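I finally gave up coffee after lunch, and wow, I did not expect to be this cranky about it. My last cup used to be at 4 in the afternoon, usually from Lido on the corner, and then I'd lie there at night listening to the pipes. So in July I set a rule: nothing after noon, peppermint tea if I get desperate.

The first 8 days were rough. I had a headache that sat right behind my eyes, and I ate so many crackers (the seeded ones from Mamard - dangerous). By day 9 I was falling asleep before the end of my show.

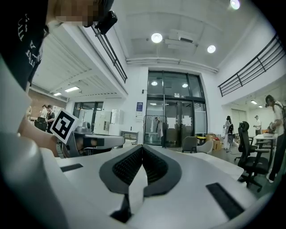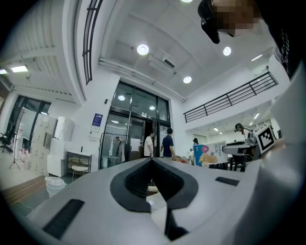 Black and white square markers in both of these.

I do miss the walk, though! Going to Lido got me out of my chair and into some sun, so now I loop down Wainwright Street and back with nothing in my hand, which feels a little silly. I'm also up at 7 without an alarm most mornings. My sister-in-law says decaf is the next step, but I tried one and it tasted like a wet paper bag. Has anyone found a good one? Leave it in the comments, please.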